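Virkora Compares Two Grippers on a Sandwich Bench

Virkora has finished the first round of a gripper comparison at its workshop in Lornudell, where a robot arm has been building burgers one layer at a time since May. The company makes small automation cells for kitchens and canteens. It wants to settle on one gripper before it orders parts for its next model.

Two grippers were put through the same job. The first is a parallel gripper with two blocky fingers, built in house and called the Hauser after the street where the workshop used to be. The second is a three-finger soft gripper that Virkora buys in and refers to as the Sternness. Both were fitted to the same arm and run with the same controller settings, so that any difference would come from the fingers.

The job is to take bread, patties and lettuce from clear holders on either side of a tray and set them down in the tray in order. Each item counts as one pick. A pick is marked as good if the item reaches the tray in one piece and lands within 8 millimeters of its target. The team logged 2412 picks over the round, split evenly between the two grippers.

Remo Aigner, who runs the bench, said bread gave the most trouble at first. "A patty will put up with a lot," he said. "A slice of bun folds if you close too hard, and if you close too gently it turns in the fingers on the way over."
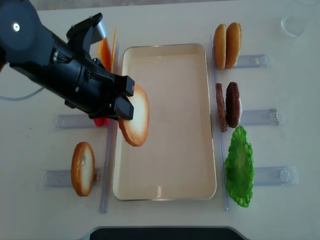

Why hold the bread by its edge when a suction cup could lift it from above?

Bread is full of small holes, so air leaks through it and a cup needs a strong pump to keep its hold. Crumbs also get into the line and have to be cleaned out. Two fingers closing on the edge need no air supply, and the slice can be taken straight from a holder where it stands upright.

The Hauser did better on bread once the closing force was turned down. The first setting left dents in the crust, and the team lowered it in small steps until the dents were gone. It was also the quicker of the two, mainly because its narrow fingers fit between items that stand close together. The soft gripper needs more room to open, and it sometimes pushed the next item over while reaching for the one it wanted.

Lettuce went the other way. The soft fingers handled a leaf with few tears, while the parallel gripper tended to crease it along the rib. Of the 821 lettuce picks in the log, most of the failures came from the Hauser. Aigner has tried thin silicone pads on the finger faces, and a set with a shallow curve is being molded now.

Patties were close to a draw. Both grippers lifted them without trouble when they stood straight in the holder, and both had misses when a patty leaned. Virkora thinks that is a holder problem and plans to test a narrower slot.

Cleaning time was logged as well. The blocky fingers come off with two screws each and can be wiped flat. The soft ones have folds that collect crumbs, and washing them properly added 32 minutes to a day's work on the bench. For a kitchen customer, Aigner said, that may matter more than a fraction of a second saved on each pick.

The camera and lighting were left alone during the round. A second round will change both, with the arm working under warmer light of the sort found over a serving counter. The vision software was tuned under white workshop lamps, and the team expects pale bread on a pale tray to be the hard case.

Virkora has not picked a winner. The company is leaning toward the parallel gripper with the new pads, and will keep the soft one on the bench until the lettuce figures improve. A short report with the full pick log will go to its existing customers after the second round, and kitchens that want to send in their own bread for testing can contact the Lornudell workshop.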